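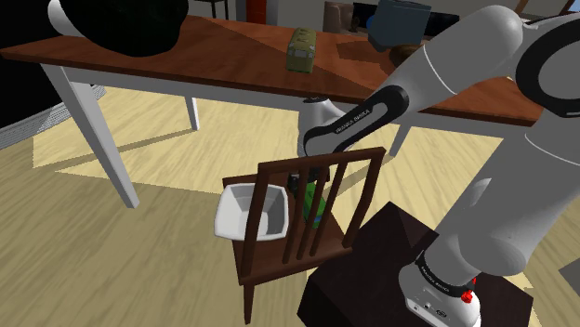 White robot arm, long wooden table, dark wooden chair.

Plemeo fan weekend, Clesden – quick report

Posted 3 Apr 2023

Typing this on the train with 11% battery so forgive everything. Back from the Plemeo fan weekend in Clesden, the one Dritix put on to get people talking before season four. Notes are a mess. I'll fix the worst of it when I'm home, probably won't.

For anyone who wandered in from a search: Plemeo is the superhero show with the tunnels. Three seasons, canceled once, un-canceled in March. If you haven't watched past the season two finale stop reading, I am going to spoil all of it.

Getting in

Line was 70 minutes. That was with a pre-booked badge. People buying at the door were in a separate line that went past the bakery and around the corner, and at one point somebody from the door line got waved in ahead of us, which went down badly. Cold too. Bring gloves if they do it again in spring. The woman behind me had come dressed as the Archivist with the full collar and couldn't get a coat on over it, so her sister held a blanket around her the whole way. Great collar.

Inside, badge scan, bag check, wristband, another badge scan. Then a corridor with all the season posters. Season one poster is still the best by miles. The season three one has that floating head problem.

Announced attendance over both days was 2,641, they read it out at the closing session and got a cheer. Felt like more in the main hall. Felt like less upstairs, where the writing panels were half empty and honestly better.

The main hall

Dealers down the left, signing tables at the back, stage at the far right with a curtain that kept getting stuck. Sound was bad. If you sat under the balcony you got every second word. I moved twice and ended up on the floor next to the speaker stack and my left ear is still unhappy.

First thing on stage was the showrunner Q&A, and yes, everybody wants to know who's coming back. Here's what was said as near as I could scribble it:

– The Warden is in season four. More than one episode. Would not say how many more.
– The crossover with the Wysocka spinoff is happening, mid season, and it's a proper one, both casts on the same sets. Last time it was one phone call.
– Echo Girl: "we love her." Take that how you like. The room groaned.
– No recasts of anybody who has already appeared.
– The tunnel sets were rebuilt bigger because the old ones were in storage and got damp.

That fourth point is the one people were arguing about in the coffee line. If there's no recasts then old Captain Lumen can't be in it, becuase that actor said in an interview he'd hung up the boots. Unless he's changed his mind. Or unless they kill him off screen, and if they do that I'm done. (I'm not done. I'll watch it.)

Someone asked about the multiverse map from the season three credits and whether the blank spot in the corner is a real clue. Long pause on stage. Then a laugh. Then next question please. So it's a clue.

The costume room

Best part of the trip. Small room off the stairs, low lights, no flash allowed. Both Warden suits, the early one with the lumpy shoulders and the one from the prison arc. You forget how badly the early one was made. There's visible glue. On TV it looked like armor and up close it looks like something I'd have tried in my parents' garage, and I mean that as a compliment to the lighting crew.

The Archivist's coat has writing inside the lining. Actual lines from the pilot script, sewn in. You never see it on screen once. The wardrobe assistant on duty said it was done over a weekend when filming got pushed and they kept it because the actress liked it.

Also in there: Lumen's boots, the cracked helmet, a rack of background prisoner uniforms you could touch. Scratchy. Sorry extras.

They only let in small groups and moved you along after 5 minutes. I went around again. And again just before closing, when the guy on the door had stopped caring.

Upstairs panels

"Writing the Crossover" – two writers and a script editor, room for a hundred, maybe a third full. This should have been on the main stage. They explained how the Wysocka team and the Plemeo team each write their own half and then trade, and how the first trade went so wrong that the same character was in two cities in the same scene. Nobody caught it till the table read. They also talked about which guest characters get asked back first, and it's mostly about who lives close enough to come in for one day. So a lot of the fan theories about why so and so returned and so and so didn't, well. Parking and flights.

Script editor was the driest person I've ever heard speak into a microphone. Asked if she had a favorite villain, said "the schedule."

"Sound of the Tunnels" – I got there late, door squeaked, everyone turned. Got maybe the last half. The drip noise is a kitchen tap. The growl in episode nine is a bus braking slowed way down, they played it at normal speed and then slow and the kid in front of me jumped out of his seat both times.

"Stunts" – full, couldnt get in. Heard applause through the wall. 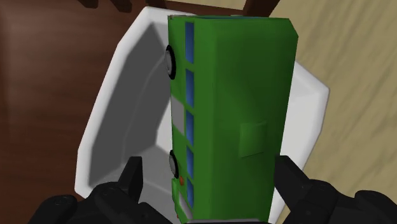 Jyoti Kushwaha was in the crossover panel too and came away less sold on it than I did. Her feeling was that every time Plemeo brings back an old face the regular cast lose a week of story, and that the Warden's last return ate the whole Echo Girl plot and never paid it back. She'd take one guest, one episode, then straight back to the tunnels. Bringing half of Wysocka over in the middle of the season is, she said, asking for another season three.

I see it. Season three did drag in the middle, there were whole episodes where the leads just stood near the guests. But I'd still pick a crowded crossover over another bottle episode in the elevator. We had this out over fries and got nowhere.

Her other point, which I do agree with: if they're going to bring back villains, bring back the small ones. The guy who ran the fake pharmacy. The landlord! The landlord was terrifying and had no powers at all.

Dealers, food, money

Dealer prices all over the place. Season one poster reprints cheap at one table and double two tables down, same print, I checked the back. Pins fine. The official T-shirts were gone by lunch on day one in every size a human wears. I got a mug. The handle has the tunnel symbol on it upside down and the seller said it's meant to be like that. It isn't.

Food inside was one cart. Soup or a roll. Go out the side exit and left, there's a noodle place, they'll stamp nothing and ask nothing and you're back in with your wristband in fifteen minutes. Toilets by the stage are grim by afternoon, the ones upstairs are fine.

Signings: free with badge for one item, then you pay. Lines closed early without warning on the second day and there were some upset people near the front who'd stood there through the whole stunt panel for nothing. Dritix needs to sort that out. Put a sign up. Hand out numbers. Anything.

The teaser

Closing session, they showed the season four teaser. Phones in bags. It's short. What I remember:

Water running up a wall. The Archivist, older, or made up older, shutting a door on somebody. A train in the tunnels, which has never been there before. Quick shot of a hand in a yellow glove – and the room lost it, cause that's Lumen's glove. Could be anyone wearing it. Could be a flashback. Then the title, then black, then one line of dialogue in a voice I didn't know, "You were told to stay buried."

They played it again and I watched for the map this time. It's there, behind the door, and I think the blank corner is filled in. Couldn't read what with. Fellow two rows up swore it said Wysocka. His friend swore it didn't.

No release date given. "Later than you want" was all we got from the stage.

Would I go again

Yes, for one day, with a seat near the front and a sandwich. Skip the main hall Q&A if you're short on time, it'll all be online by tonight. Do the costume room first before the groups back up, then live upstairs. Book the train home for later than you think, the closing session overran and I had to run for mine in a crowd of people dressed as prisoners.

Will add the photos of the posters when I find my cable. If anybody got into the stunt panel please tell me what happened with the ladder, I keep hearing about the ladder.

Battery at 2 percent, my stop's next.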